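Unit 6: Reviewing a two-arm shelf-picking kit
Instructor: Desta Berhe

The kit under review is the Enora pair from Mivholm, sold as two arms, two parallel grippers and a controller license. Arms are quoted separately from grippers – read the price sheet with care. The task is order picking from a store shelf into a basket.

Bottled drinks and boxed goods make different demands. A bottle is gripped on a curved side and must stay clear of its neighbors. A box offers flat faces but little room for the fingers once it stands in a basket.

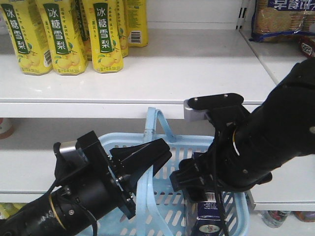
Does the kit price include the software for running both arms together?
The base license covers one arm. Paired motion is a separate module, billed per year.

Points to check in the vendor file: payload at full reach, finger opening against the widest pack, cable slack near the basket handles, and delivery time for spare fingers (4 weeks in the Mivholm quote).

Lab report: 2 pages, due in December. Compare the kit with the Pacheco offer on the same 20 products. Send questions on the quote to Manikandan Raju.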